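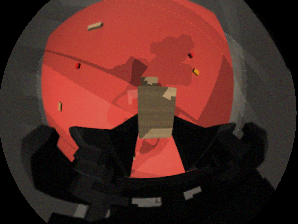

Modupe Ibrahim schreibt, ihre Westerngitarre schnarre seit dem Winter auf den tiefen Saiten, und ob sie jetzt gleich den Sattel tauschen müsse. Bitte noch nicht! Erst mal die Luft prüfen - trockene Heizungsluft lässt die Decke einsinken, und dann liegen die Saiten plötzlich zu tief.

Was ich an der Werkbank immer zuerst mache:

Hygrometer in den Koffer legen und über Nacht drinlassen. Bei 42 Prozent ist alles bestens, bei deutlich weniger kommt ein Befeuchter dazu. Eine Seifendose mit Löchern und ein feuchtes Schwämmchen reichen völlig (gut ausdrücken, es darf nichts tropfen!).

Zwei Wochen warten, neu stimmen, wieder anspielen. Ich finde es jedes Mal herrlich, wie so ein Instrument zurückkommt.

Schnarrt es dann immer noch, den Halsstab höchstens eine Achteldrehung lösen und bis zum nächsten Tag ruhen lassen.

Griffbrett nur beim Saitenwechsel ölen, wenige Tropfen auf ein Baumwolltuch, nach ein paar Minuten abreiben. Lackierter Ahorn bekommt kein Öl.

Bundstäbchen poliere ich mit feiner Stahlwolle - Tonabnehmer vorher abkleben, die Späne kriecht man nie wieder heraus.

Im März kommt das Schwämmchen bei mir wieder in die Schublade.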